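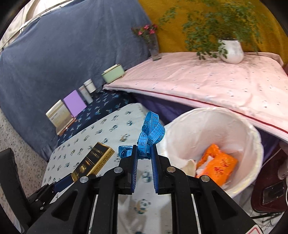 Rellovley Sewing Room
Progress report to the Flasow Community Fund
Period: March to August
Prepared by Pravesh Xaba, program coordinator

1. Where we are

The room at Drernport has now run for its first six months. 31 people have enrolled, against the 24 we put in the application. Most came for the beginners' course and stayed on for the open afternoons. We finished two beginners' courses in the period and the third is under way, with eight people in it.

The mending afternoons started in May, a month later than planned. The delay was on our side. The lease allowed classes but did not mention work brought in by the public, and it took a while to get the wording changed.

2. Measuring and cutting

The first course showed that we had the order wrong. We went straight to the machines and people were sewing seams in the first hour, but the pieces had been cut badly and would not go together at the end. From the second course on, the first two sessions are measuring and cutting only. Learners take their own measurements with a soft tape, write them on a card and cut a paper pattern from the card before touching any fabric.

We teach in centimetres throughout. Several learners brought patterns from home in inches, so there is now a conversion sheet on the wall beside the cutting table.

Tapes are a small cost but they go missing. They get rolled up in people's projects and taken home. We now keep them in a tin and put them back at the end of each session, and losses have dropped. Old tapes that have stretched are checked against the metal rule and thrown out if they are off.

3. Equipment

The Fund paid for three sewing machines, two irons, the cutting table and shears. All are in use. One machine went back for repair in June under warranty and was away for three weeks. The left-handed shears were not in the original budget — we bought two pairs from the consumables line after learners asked for them.

4. Spending

Spending is on track overall. Thread and needles are over budget and hall hire is under, the latter due to the late start in May. We would like to move the unspent hire money to consumables and ask for your approval to do so. The ledger is attached separately.

5. Next period

- Finish the third course and start a fourth
- Add an evening session for people who work during the day
- Begin the curtain order for the Ó Flaithearta centre, with learners from the first course doing the measuring on site
- Replace the lighting over the cutting table, which is too dim after 4 pm

The evening session depends on finding a second tutor. We have spoken to one person and expect an answer before the next report.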